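Rakena tray-clearing set: README

Rakena is the table-service recording set that goes with the Jenier gripper kit from Brelberg. We bought the kit, liked it a great deal, and ended up making the recordings we wished had come in the box. If you have a Jenier kit on your bench, you can load these and get going in an afternoon!

What you get

271 episodes of cups, cans, bowls and trays being picked up, moved and put down. 18 of them are held back for testing, in the folder called holdout. Please leave those out of training or your scores won't mean much next to ours.

Every episode has the wrist video, finger opening, arm pose and a one-line instruction in plain English ("put the can on the big tray"). Instructions were typed by Si-eun Ha, who also named the folders, so blame me for everything else.

How the kit has been to work with

Lovely, mostly. The wrist camera keeps both fingers in view the whole time, and with the green pads against a brown tray it's dead easy to see where the grip is going to land. The pads took 148 episodes before we changed them, and the second pair is still on. Swapping them is a matter of minutes with a small screwdriver.

The trays with cut-out handles are my favourite part of the set. A handle gives the fingers a proper place to go, but the angle has to be right, and you can watch the arm come in square on to it. Drinks cans are harder (shiny lid, dark sides), and the lid likes to fool the depth estimate. 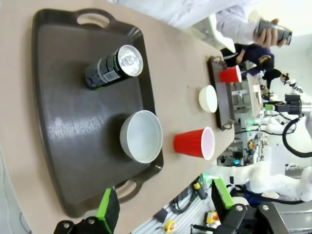

Known problems

Glare on the big tray. We left it in, as any real canteen will have it too.

People and other arms turn up in the background of the cilonwood_b folder. 88 episodes are affected, all listed in background.txt. Skip them if you want a quiet view, though I'd keep them.

The two red cups look nearly the same. Where an instruction says "the near cup", it means nearest to the gripper at the start of the episode.

Finger opening is logged as a fraction, 0 for shut and 1 for fully open. The March files had this backwards, so download again if yours are that old.

Loading

Unpack, point the Jenier loader at the top folder and run check_episodes first. It prints any file that didn't unpack properly.

Still to come: stacked bowls, and a few runs with the lights turned down.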